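Crates, Trays and a Tidy-Up: Pictures from the Sorting Room

Home / Gallery / Storage and Sorting

Sep 26, 2021

When we moved the Petchrat toy and parts library into its present home in August, I promised that I would put a few pictures up once things had settled down a little. Well, they have settled down a little, and only a little, so please take this page in that spirit! We lend out building sets, wheels, game pieces and all the small odds and ends that go missing from the bottom of a toy box, and at last reckoning the collection stood at 3000 pieces, which sounds very grand until you remember that a good many of them are no bigger than a thumbnail.

The sorting is what I get asked about most, both at the counter and by email, so I've kept this page to the sorting. It's a simple business. Things come back to us mixed up, they get tipped out, looked over and put where they belong, and then the baskets go back to their places. We used to do all this straight onto the floor at the old Brondo building, and my knees still remember it. A tray with a raised edge makes all the difference, and I wish I had bought mine years sooner — a rolling wheel stays where you can find it, and the whole lot can be carried off if somebody needs the space.
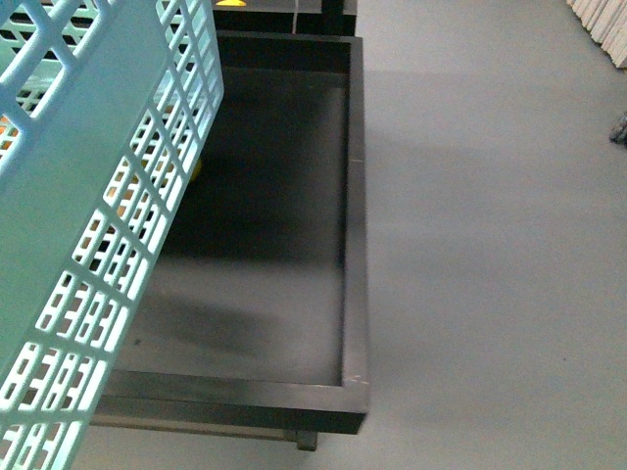 The mint-green crate, tipped at an angle over the black tray.

I'm very fond of these perforated crates, as anyone who has stood still near me for long enough will know. You can get a peek at the contents through the sides without lifting anything down, and a bit of color showing through the holes is often all the clue you need. The holes do have their drawbacks, of course. Very small pieces will find their way out of them sooner or later, so anything under the size of a walnut goes into a bag first, and the bag goes into the crate. We got through 800 of the little zip bags over the summer, washed and used again wherever we could.

As for the tray, black was a bit of a gamble. I had wanted white, thinking everything would show up better, but a dark floor turns out a lovely background for bright plastic, and it hides the marks of everyday use better than I expected. A few pale scuffs on the front corner are neither here nor there in a thing that works as hard as this does. 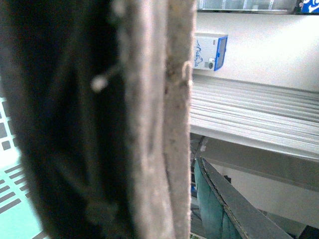 Words and pictures by the Collections Keeper
Petchrat Toy and Parts Library

People sometimes ask whether they ought to sort their own loans before bringing them back, and my answer is always the same: a quick once-over is very welcome, but please don't lose an evening to it. If the pieces are all in the basket, we can do the rest. What does help is a note of anything broken or missing, even if it's only a scrap of paper tucked in the top. The Dilto train sets are the worst for this (those couplings!), and I would much sooner hear about a lost one from you than discover it when the next family is waiting.

I should also say a word about washing. Baskets get a rinse in warm water with a drop of dish soap, then a good shake over the sink, and they dry upside down overnight. A soft bottle brush is just right for the slots. I tried an old toothbrush first and it did the job, but slowly, and I had 80 baskets to get through, so the bottle brush won.
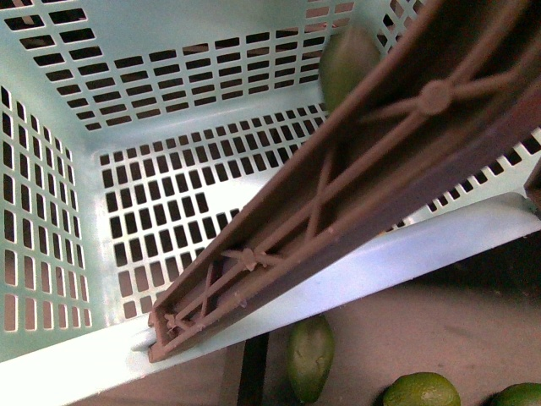
The other thing I'd pass along, if you are setting up something like this at home, is to buy more baskets of one kind than you think you need, all in one go. We mixed two kinds in our early days, some of them from Usent, and they never would nest together properly. They leaned, they slid, and one memorable morning a whole stack of them came down beside the door. With a matching set, the empty ones sit inside each other and take up hardly any room at all.

Labels go on the short end, where your eye falls first, and they are tied on with string so that they can be swapped when the contents change. I have some 270 of them still to write out, so if you have neat handwriting and an hour to spare, do come and find me at the counter. I'll put the kettle on!

Back to Gallery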